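Teaching Two Arms to Dress a Pillow

By Ieuan Gittins
23 September 2019

Rigid objects are the easy part of robotics. A metal bracket has the same shape every time it is picked up, and a machine that learns where to hold it can be trusted to hold it there again. Cloth has no fixed shape at all. Fold it, drop it, fold it again, and the robot is looking at something it has never seen.

That is the problem the Rondholm group in Brurton has been working on since April. The task it chose is putting a cover on a pillow, using two arms bolted to a rail at the front of a table. Each arm ends in a gripper with no sense of touch. Everything the system knows about the cloth comes from cameras and from the positions of its own joints.

The group's method, called Rathore, starts from human demonstrations. An operator guides both arms through the job while the computer records what the cameras see and how the joints move. The team collected 2,373 of these recordings. A network is then trained to predict the next short stretch of motion from the current view.

Earlier systems trained this way tended to fail in the same place. They would get one side of the opening over a corner of the pillow, then let go too soon. Small errors added up, and the arms kept pulling on cloth that had already slipped.

Rathore handles this by splitting each motion in two. One arm is given the job of holding, and the other the job of moving. The network decides which arm does which, and it can change its mind at 7 set points during the task. If the holding arm has lost the fabric, the next decision is to go back and grasp again before anything else is tried.

The recordings were sorted with this in mind. In 700 of them, the operator made a mistake and then recovered from it. The group had first planned to throw those away. When they were left in, the trained system became much better at noticing a bad grasp, and a version trained only on clean runs often stalled with its grippers closed on air.

Speed is still poor. A run is stopped at 180 seconds, and many of the failures are runs that were going well when the clock ran out. A person does the same job in a fraction of that.

The other weak point is the fabric itself. Smooth covers slide between the fingers, and loose ones bunch up and hide the opening from the cameras. The group has tried stiff cotton with good results, but does not claim the method will carry over to every material. Tests on thinner cloth are being run with Clorkby, a small company that makes bedding and lent the group a range of covers.

The software changes planned for the next round are modest. The holding arm will be allowed to shift its grip without a full release, and the training set will include more starts with the cover already crumpled. The table, the rail and the arms will stay as they are.
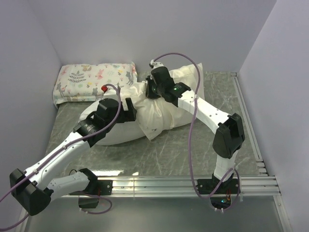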